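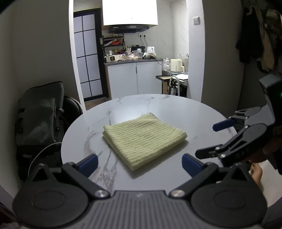 Plunddale towel drive passes its halfway mark

Home & Local | Short reads

The spring towel drive in Plunddale is past the halfway point, with 16 households signed up to wash, fold and hand over spare hand towels before the end of February. Target is 3000 towels. Most will go to the Harnov shelter, the rest to the walk-in showers on Miyazaki Street.

Folding is done at home this year, on whatever flat surface people have. Kitchen tables, mostly. One household is working at a round marble-patterned table just outside the kitchen, ribbed towels, light green folded into a square with the ribs running across the top.

Organizers asked for squares after last year, when towels came in rolled, stuffed in bags, you name it, and the whole lot had to be done over. Squares stack. They also fit the shelter's shelves, wich are narrow.
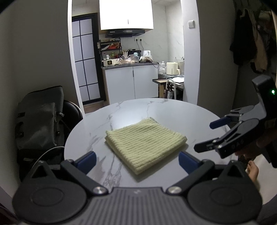 What to bring

Hand towels and small bath towels, any color. Ribbed, waffle and plain all fine. Washed and fully dry. No beach towels, no bath mats. A frayed hem is OK if the rest of the cloth is sound, holes are not.

Stack in bundles of 24, same size together, tied once with string. Thick knits can go in smaller bundles. Write the count on a slip and tuck it under the string. Drop-off is the side door of the Sostard laundry, open until 6 p.m., ring if it's locked.

The yellow ones get their own pile. Pale colors are going to the showers, where they are washed seperately from the darks, so please don't mix them in with the greens. 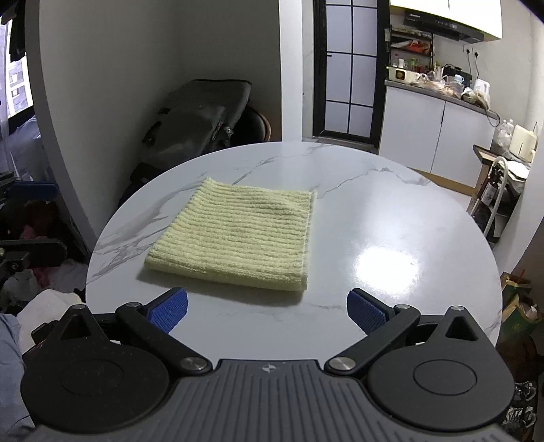
Do the folds have to be perfect?

Close enough will do. Thick ribbed cloth tends to spring back and leave a round edge, and the shelter takes them like that. Just keep the bundle flat enough to stack.

Sostard has also put in 50 new towels of its own, still to be washed. Anyone with room on a drying rack can pick up a bag at the side door, mornings are best. More drop-off times to follow.

Filed under: Home & Local, Laundry, Plunddale

Recent items
Sostard laundry extends evening hours
Harnov shelter asks for twin sheets
Miyazaki Street showers reopen after pipe work
Where to take old pillows in Plunddale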